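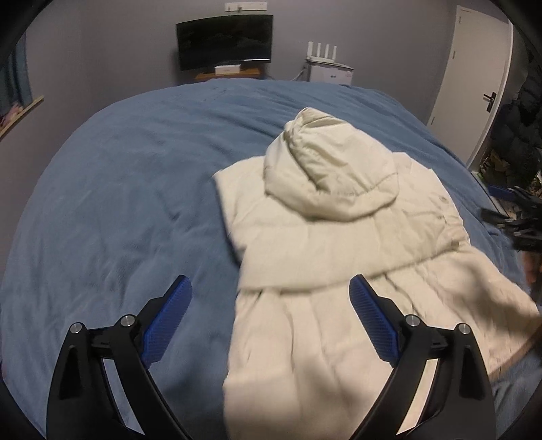 Putting the Winter Coats Away (Finally)

September 23, 2018

Yes, I know. Everybody else is getting their winter stuff OUT right now and I'm over in Nitville writing about putting it away. In my defense, I started this job in March! I got as far as the scarves, found a box of old birthday cards under them, and that was the end of that.

So the cream puffer has been hanging on the back of the bedroom door all summer, taking up the space of a grown adult. Every time I closed the door it swished at me. This morning I gave in, tossed it on the bed and decided it was going to learn to be small.

I do all my folding on the bed, by the way. I've tried the floor and my knees filed a complaint. I didn't even straighten the duvet first (the blue one, yes, the same one I keep saying I'll replace), and a few wrinkles underneath don't hurt anything.

My way of doing a puffer, for whoever asked in the comments last time:

Lay it out lengthwise with the hood at the far end. Fold the hood down onto the back - don't skip this, a loose hood wrecks the whole roll. Sleeves in across the middle. Then start at the hood and roll toward the hem, leaning on it as you go so the air comes out. I lean on it with my whole forearm, like pie dough. It takes me 5 minutes, and the first two are mostly wheezing noises from the coat.

Mine goes into one of those Drovetti zip bags, the medium. I had a Kimunska bag before that and the zipper quit after 8 months, so I'm not going back. Don't squash it flat as a pancake either, or it comes out looking sad and needs a whole day on a hanger to puff up again.

Next up is the sweater drawer, and I'm a little scared of it. There's a gray cardigan from our trip to Uzor in there that I haven't worn since we got home, and I already know I'm keeping it.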